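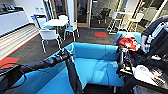
Page last updated: 08/11/2021

The Long Sit

The couch at Prarken stayed in the lobby for 24 years, and in that time I never saw anyone sit on it for pleasure. People sat on it because they were early, or because their ride was late, or because someone upstairs had told them to wait a minute and meant an hour. It was brown and deep and it held on to you. Getting up took two tries and a small noise.

I bring it up because I have spent most of this spring in waiting areas, on purpose, for money, and the brown couch is the one I measure the rest against.

Seating for people who are stuck somewhere is a business of its own. The trade calls it "soft contract," a phrase that sounds like a lawyer's nickname. It covers lounges, lobbies, the odd corner at the end of a hallway where an architect had some floor left over. The catalog from Slanina, a maker that sells to offices and clinics, runs to 335 pages, and not one of them shows a person looking at a clock. They laugh. They hold cups. In a few cases they are laughing at the cups.

Nazmiye Oral spent five years choosing fabrics for Slanina before she went out on her own, and she has strong feelings about color. Blue, she told me, is what a building buys when six people have to agree. Red gets one loud vote against. Green reminds somebody of a hospital. Yellow shows everything, and beige shows everything slower. "Then it's four o'clock and they're hungry," she said, "and it's blue."

I asked if blue made people calmer. She gave me the look of a woman who has sat through a lot of slide shows.

"It makes the meeting shorter," she said.

Shape is the bigger fight. A straight couch built for three will hold two strangers, one at each end, with a bag in the middle doing the work of a fence. Oral has watched a man with a bad knee stand for most of a morning next to a couch with a perfectly good middle seat. The L-shape was supposed to fix this. Put people at an angle, the thinking went, and they can look past each other and still feel sociable. What they do is fight for the corner. The corner has a back on two sides and a view of the door, and whoever gets it stays until somebody calls their name. I have held the corner myself. It does things to a person. By the second hour I was nodding at new arrivals as if I might let them in.

Then there is depth, which is where the brown couch went wrong. A deep seat looks generous in a showroom. In a lobby it forces a choice between perching on the front edge like a job applicant and sliding all the way back like a child in church. Statudo, which refits old offices, keeps a row of test seats in its front room, and I tried all of them while a polite young man pretended to read his phone. The shallow ones won. They were also the ugliest, and he told me they don't sell.

Brevberg went the other way and took the couches out of its reception area altogether. In their place came stools. The stools were meant to suggest energy. Visitors took the suggestion and walked around the building, opening doors, and by May the stools had been moved to the cafeteria and there was a couch again. I went to see it. Blue, firm, a low back. I sat at one end and put my bag in the middle.

As for Prarken, the brown couch finally left when the lobby was redone. I'm told it cost $371 to have it taken away, which may be more than it was worth at any point in its life. The new one is fine. I stood up from it on the first try, without a sound, and then found out my appointment was in the other building.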